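Worktop Storage and Reach Distance in a Small Shared Kitchen

Project report, second-year module in Domestic Space Planning
Submitted March

1. Purpose

The project examined how small items are stored on the worktop of a shared kitchen and whether their position interferes with the use of the refrigerator and its freezer drawer. The kitchen is on the ground floor of Barbosa House and is used by 9 residents. It was refitted under the Davance scheme, which replaced the base units and the worktop but left the refrigerator position as it was.

2. Background

The residents had reported two problems to the house office. The first was that bottles and packets left on the worktop gradually spread towards the refrigerator end. The second was that the freezer drawer was often opened while the other hand was full, and items were then put down on whatever surface was nearest. The two problems were treated as one in this study.

An earlier report on the kitchen at Grukham Court recommended a wall shelf. That option was ruled out at Barbosa House under the terms of the tenancy.

3. Method

Observations were made over 4 weeks. A plastic tray was placed on the worktop and residents were asked to keep small bottles, tubes and packets in it. No instruction was given on how the tray should be arranged. Larger items and boxed goods could remain on the worktop outside it.

A landing zone was defined as the stretch of worktop within arm's length of a person standing at the open freezer drawer. Its depth was measured from the front edge of the worktop. The zone was recorded as clear if a dinner plate could be set down without moving anything else. Records were made in the morning before breakfast and again at 9 pm, using the Telell log sheet supplied with the module.
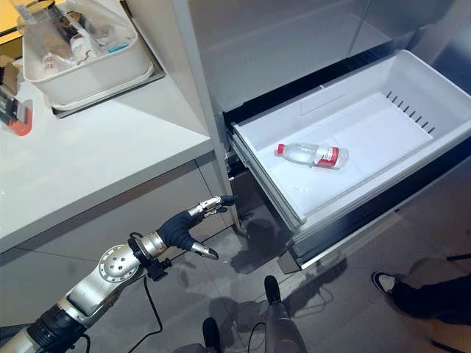
The drawer was fully extended for each reading. With the drawer only partly open, a person stands closer to the worktop and the reach distance is understated. Readings taken with the drawer partly open in the first week were discarded and do not appear in the results.

4. Results

A total of 39 valid readings were obtained. The landing zone was recorded as clear in all but 4 of them. Each of the failures was an evening reading, and in 2 of the cases the obstruction was a chopping board left to dry.

The tray did not reduce the number of items kept on the worktop. It held them in one place. The contents were mixed throughout the trial, with tall bottles and small packaging stored together, and residents commented that low items were hard to find beneath the others. A few packets continued to be left outside the tray.

5. Discussion

A single undivided tray is adequate for keeping the landing zone clear, which was the main requirement. It is poor for retrieval. Dividers would probably help, although they would reduce the usable width and might push more items back on to the worktop.

A white tray on a white worktop was easy to check for spills but gave residents no visual cue as to where the storage area ended. Marking the boundary with tape was considered and rejected on cleaning grounds.

The study has limits. Evening readings were taken at one fixed time, and cooking at weekends often finished later. The weight of the tray when full was not recorded, so nothing can be said about how easily it can be lifted for wiping underneath.

6. Recommendations

Retain the tray in its present position. Fit one removable divider and repeat the evening readings for 2 weeks. Provide a separate drying place for chopping boards away from the refrigerator end of the worktop.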